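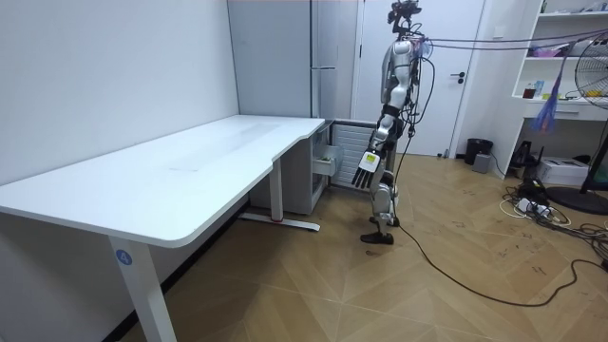
I moved my work out of the spare bedroom and into a rented room on Yang Street in July. A few people asked how the money side went, so I'm putting it in one thread.

Rent is 400 a month with heat and internet included. The deposit was 1000. I got 600 of that back from selling the old bedroom furniture, so it hurt less than I expected.

I looked at two rooms in the Deseck building first. Both were cheaper. Both were over a bakery, and the ovens start at 4 in the morning. That's fine if you work days. I don't always.

Read the lease twice. Mine said the tenant pays for "shared area cleaning" with no amount given. I asked, and the landlord wrote in a cap by hand and we both initialed it.
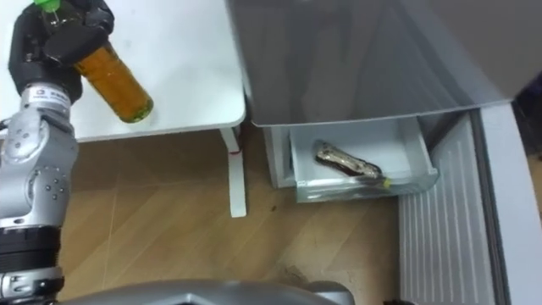

Orange liquid, green cap, white table.

Food was the cost I didn't plan for. At home I made lunch. The first month here I bought it every day, plus a drink in the afternoon, and I didn't write any of it down. Now I bring leftovers and keep a list on my phone.

Insurance: my renter's policy from home did not cover anything here. I had to get a separate one. Call and ask before you move, it took me two weeks to sort out.

Ming-te Tsang told me to put aside three months of rent before signing anything. I put aside two. He was right – a client paid late in the second month and I had to borrow from my tax savings.
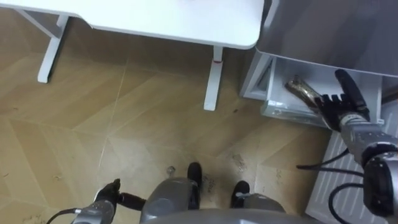 The tax savings are paid back now. I set up an automatic transfer for the same morning the rent goes out, so I don't have to think about it.

Total spent in the first three months, with rent, deposit, insurance and a bus pass: 2430. I get more done, and I stop at 6 most days, which I never did at home.

Someone asked about the Rumholm place near the station. I never saw it in person – they wanted a full year up front and I wasn't going to do that.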